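Home Stories Poems Submit About

Filed under: Short Fiction / Small Town

The Last Night Ferry to Skestach

I was nine the summer my grandmother decided we were going to catch the comet, and I want to tell you about it properly, because I have been telling it badly at parties for years.

The comet was supposed to come up over the water at four in the morning, and you could only see it from Skestach, which is the far island, the one with the lighthouse and the goats. We lived in Tumo. Between Tumo and Skestach there are 25 miles of very cold water and a ferry called the Clollico, painted the green of canned peas, and I loved that boat more than I have loved some houses!

"Bring a sweater," said my grandmother. "Bring two. Bring the one you hate."

I brought the one I hated. It had a duck on it.

We walked down to the dock after supper, with the whole sky still pink, and it seemed like all of Tumo had the same idea. There were people with blankets and people with soup. The baker had her accordion. A man I knew only as the man from the bank was carrying a kitchen chair over his head like a hat, and he looked so happy that I hardly recognized him. The Clollico was allowed to carry 200 passengers and I am sure she carried every one of them that night, plus a dog who had made his own arrangements.

My grandmother found us a spot at the rail, right at the front, where the spray comes over. She was 72 and she elbowed like a hockey player.

"Now," she said, "pockets."

This was our game. Whenever we went anywhere, we each had to turn out our pockets and make up a story from whatever fell out. She played it on buses and in waiting rooms, and once in church during a long sermon, until my aunt stopped her. Anything counted. A button was a shield. A peppermint was the moon. The only rule was that you couldn't say what a thing really was, not once, until the story was over.

I still play it. I play it with anything small lying in the bottom of something bigger, and my own kids roll their eyes at me over it, and then they join in.
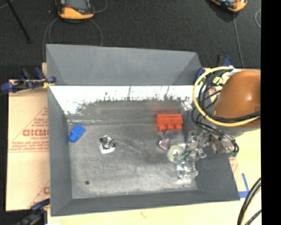 Two small pieces: a blue one and a ringed one.

That night I had a bottle cap and a bit of string. She had a thimble, a ticket stub and a key to a door that had burned down before my mother was born. She started, and oh, she was good! The thimble was a queen. The queen had lost her country (it was the ticket stub, and it had blown into the sea) and she had to go down to the bottom to ask for it back. I said the string was an eel. She said of course it was, what else would it be, and what did the eel want? I said the eel wanted a hat. So the bottle cap was the hat, and the queen paid him with it, and he swam her down through the dark to the door.

By then there were people listening. The man from the bank had set his chair down next to us. The baker was playing something slow and watery under the story without being asked, and a little girl in a raincoat had climbed onto the bottom rail and was staring at the key with her mouth open.

"What's behind the door?" she said.

My grandmother looked at me. It was my turn.

I can't explain how big that moment felt. The engine was thumping in my shoes. I had a duck on my chest and half of Tumo looking at me, and I opened my mouth with no idea at all what would come out.

"Everybody," I said. "Everybody's behind it. They're having supper."

She laughed so hard she had to hold on to me. Then she told it just that way, the whole long table under the sea, the candles that burned underwater, the plates going around, who was sitting where. She knew all their names. Some of them I had heard before and some I never had, and a few of the older people at the rail nodded as she said them, and one took off his cap.

We got to Skestach in time. We climbed up past the lighthouse in the dark, all of us, stepping on goats. And it was cloudy! It was cloudy from one end of the sky to the other, as thick as a mattress, and at four o'clock we all looked straight up into it anyway and somebody said "Ooh," and then everyone did. The soup went around. The man from the bank danced with his chair.

I fell asleep on the way home with my face in her coat. When I woke up we were bumping against the dock at Tumo and the sun was on the water, and there was something hard in my fist.

It was the key. I checked her pockets for the thimble, but she slapped my hand away and said the queen was still using it.

First printed in the April issue of Chan, a magazine of short stories.

Contact us | Copyright Chan and the author, all rights reserved | Back to top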